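Sosina Ayele
31 Mar 2019

Clothes swap at the Arndale hall is coming up in June and I said I would write down how the sorting and folding goes, so I'm putting it in one thread. Mostly for people who are new to the tables.

Last time we took in 1,057 pieces and 1,027 of them went out again to somebody. The rest went to rags. I'd like to do the same or better this time, and most of that comes down to how things are laid out.

Bags come in at the side door. Don't open them on the floor. Put one bag on a table, empty it completely, check the bag is empty, then start. Last year a set of house keys went into the recycling inside a bag and it took an evening to get them back.

First sort is by size. Ignore color, ignore brand, ignore whether it's nice. Baby, kids, teen, adult. If the tag has been cut out, hold it against something with a tag and go with that.

Second sort is by type. Tops, bottoms, dresses, outer layers. Hoodies count as outer layers if they have a zipper and as tops if they pull on. Katherine Ríos and I went back and forth on this one and that's where we ended up.

Cover the tables before anything goes on them. The bare tops snag knits. Any old sheet or tablecloth will do, pale ones are best for spotting marks on clothes and for finding loose buttons.

Lay each piece out by itself before you decide anything. Ten seconds each. Front, back, cuffs, underarms, hem, zipper. A pile hides everything.
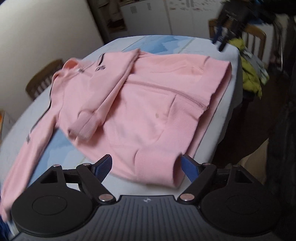
Pink zip-up, before folding. There's a faint brown mark under the pocket, so it's one for the stain bin first.

Stain bin doesn't mean rags. It means someone takes it home, washes it, and brings it back. A small mark on a light knit is worth one try. Dish soap, cool water, leave it an hour, then wash as normal. Keep it out of the dryer until you've looked at it again in daylight.

If the mark is still there after that, it goes on the "play clothes" rail. People do take those. Kids paint in them, adults garden in them.

Zippers: run every one all the way up and all the way down. If the end is a bit frayed but the slider moves fine, trim the loose threads and pass it. If the slider comes off or the teeth split, it goes in the mending box with a safety pin where the problem is.

Ribbed cuffs and hems: stretch them gently and let go. If they come back, good. If they stay wide, still fine to put out, but not on the front rail.

Printed graphics: check for peeling. Fold so the print is on a flat panel, never across a crease.

Now the hoodie fold, which I get asked about the most.

Zip it up to the collar. Lay it face down and smooth it from the middle out. Bring one sleeve straight across the back, then the other on top of it. Fold the sides in so the whole thing is as wide as the hood.

Lay the hood down flat over the back. Fold the bottom hem up to meet it, then fold once more. Turn it over. You should have a block that stands up in a crate on its own.

If it's a thick one, skip the last fold and lay it flat on the shelf. Forcing it makes a lump and the whole row leans.

Some people roll them. Rolling is fine for a suitcase. On a swap table people unroll it to see the size and then it's just a heap again.

Crates: we use the gray Niltier ones, 12 hoodies to a crate, fewer if they're adult sizes. Size label on the short side, facing out. Please don't write on the crates themselves, we borrow them and they go back.

We had nearly 172 outer layers last June and that was the one section that ran out of room. I've asked for a second shelf along the window wall. If we don't get it I'll bring my own folding one.

Things we can't take: underwear, single socks, anything damp, anything with someone's name sewn in unless you unpick it first. School sweaters are welcome with the name out.

Pockets. Check them twice. Tissues, hair ties, coins, and one time half a cracker. Coins go in the jar by the door.

Drop-off is the two evenings before the swap. If you can only do one hour, do the first hour, that's when the bags stack up.

Katherine has the list for the folding tables, message her if you want a spot - no experience needed, you'll be next to someone who has done it.

I'll add the pants fold tomorrow. It's shorter.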